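Angharad James
Thread, 15 posts

1. Right, a thread about a big square of paving, because I walked across it this morning and I have Opinions. Mute me now if you only follow for the baking.

2. So I've started a short job with Hovland and the office is on a campus with the largest plaza I've ever had to cross on foot. My old walk to work was past a chip shop and a bus shelter. This is a different sort of commute.

3. You come in at one end and the whole thing just opens up. Grey slabs, grey sky, big long building sitting at the far end with rows and rows of windows. I stood there with my coffee for a bit like a tourist. 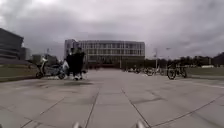

4. I should say I'm someone who likes concrete. My mum thinks it's a phase (I'm 34). I like how the joints between the slabs all run off towards the building and your feet sort of follow them without being told.

5. Siv Bråten, who I share a desk with, hates it. Her word was "bleak". She takes the long way round every day, which adds ages, and then complains about her shoes. Love you Siv.

6. What I will give her is that there's nowhere to hide from the weather. Great heavy clouds when I was there and I had no brolly, no hood and a cotton tote bag. Walked a bit faster after I'd noticed that.

7. Can we talk about the curved block though? The front has the softest bend to it, and you really have to be lined up with the entrance to get it properly. Tall skinny windows the whole way along, then these slender dark trees standing in two bunches either side of the way in. Somebody had a lovely time drawing that.

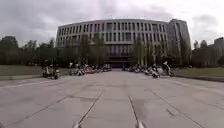 8. THE GRASS
There is grass! People keep telling me there isn't. It's along the sides, a bit of a tired green, and it has a kerb round it. I'd eat a sandwich there in June. I would not eat a sandwich there today.

9. Gunārs Kalniņš from upstairs tells me he once paced the walk from the gate to the front doors and got 292 steps. He has long legs, so I'm going to do my own count on Saturday and report back. Don't pretend you won't be interested.

10. The other thing is scale. When there's one person over by the doors they look like something off a model railway. You think you're nearly there, and you look up, and the building is exactly as far away as it was before. I rang my sister halfway and we got through her entire kitchen saga (the Wesari worktops are going back, long story). 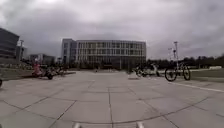
11. I do wish there were a few benches out in the middle. Four would do it. Put them in the line of the joints so the purists don't cry. I'd sit there with a flask and feel like I was in a very slow foreign film.

12. Also it must be brilliant for learning to ride a bike. Flat, loads of room, no cars to worry about. I learned on a hill in Heltley and still have the knee to prove it.

13. Speaking of wheels. Look down the stretch between the two matching blocks and it's scooters all the way, one long row at the foot of each building. I'm used to a bike rack with one sad bike in it. I got quite giddy — so many little mirrors and handlebars.

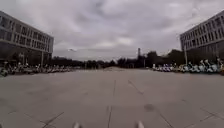 14. My favourites are on the right-hand side, where there's more white and pale blue. The blue ones look like something you'd ride to get an ice cream. I've now spent most of my lunch break looking at second-hand scooters and I don't even have a licence. Ivar Kristiansen says he'll talk me out of it over a pint. He can try.

15. Anyway that's my piece on the plaza. If you know of any more enormous windy squares I should go and stand in, send them over. Bonus points for trees at the far end, I do like something dark green to aim for when everything else is grey.

Replies

Frøydis Bakke
I used to cross one just like this for college, and in March the wind would take your hat clean off. Miss it now, weirdly. Yes to benches!

Siv Bråten
I stand by bleak. And my shoes are suede, so I'm allowed to moan.

Gunārs Kalniņš
292 and I'll not be argued with. What shoes are you wearing on Saturday?

Ivar Kristiansen
You can't park a shopping trolley, Angharad. No scooter.

More from Angharad James
The worst bus station floor I have ever loved
Every staircase at Mudano, ranked
A 1000 piece jigsaw of a car park (yes, I finished it)
Lemon drizzle, second attempt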